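Troka Planner 2
Two-arm planning and grasp checking for soft goods
Sold and supported in the UK by MacRitchie

Reviewed for this catalogue by Agnes Ogilvie

We stock four motion planners and most of them say they handle cloth. I have learned to read that claim with one eyebrow up. Troka Planner 2 comes from Hateck, whose leaflet promises "natural handling of any flexible item". I don't believe that sentence and you shouldn't buy on the strength of it. What you get for your money is narrower, and parts of it are good.

What it is

A planning package for two arms sharing one table. It takes in the views from the wrist cameras and one overhead camera, keeps a running guess at where the soft item is, and works out paths for both arms so that they don't hit each other. It does not come with arms, grippers or cameras. It runs on an ordinary Linux machine with a decent graphics card, and Hateck's idea of decent has gone up since version 1, so check the support list before you order.

What it does with a belt

Our bench job was a braided elastic belt on a pair of jeans. I picked it since it stretches, it flops, and there is a stiff buckle in the middle of the soft stuff. The jeans lie flat on the table and the planner has to keep track of two stretches of the same belt, one held up and one running through a loop.

With the left wrist view feeding it, the planner kept hold of which piece of braid belonged to which gripper for most of the session. It lost track when the leather end passed close to the leather by the buckle, brown next to brown. Salamatu Lawal, who did the set-up with me, turned up the weight on the stitching and edge detail and that helped. It should have been the default.

The collision margin is where I would spend time. As shipped it is generous, and the second arm would not go near the buckle while the first had the end of the belt. We brought it down in small steps until both grippers could work over the same pocket.

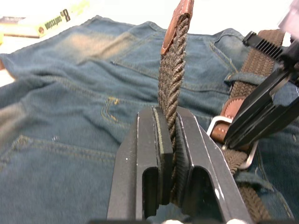
Grasp checker

Sold as a separate module, and the part I would pay for. It compares finger opening and motor load with what the wrist camera sees, and flags a grasp it doesn't trust. On flat braid it was right far more than it was wrong. On a single fold of denim it was poor: it passed empty grasps as good ones twice in one afternoon. Hateck say a fix is due in October. I'd wait to see it.

Things the leaflet skips

Replanning stops both arms, even if only one has a problem. There is a setting called "independent hold" which sounds like the cure, but it only lets the idle arm keep its grip.

The log viewer is slow with long runs. Export to plain files and use your own tools.

The simulator's cloth is too well behaved. Plans that looked tidy there needed reworking on real denim, so don't size a project from simulator results.

The manual, translated at Hateck's Rastanberg office, is clear on installation and thin on tuning.

Who it suits

Labs and workshops already running two arms who have someone willing to tune. If you want to unbox it and dress a mannequin by teatime, look elsewhere, though I couldn't tell you where.

Price and ordering

Planner, one seat: £3396
Grasp checker module: £900
Trial licence: 38 days, full features, no log export

Prices exclude VAT. Seats are tied to one machine and moving a seat means emailing MacRitchie support. Take the trial first, and run it on your own worst item.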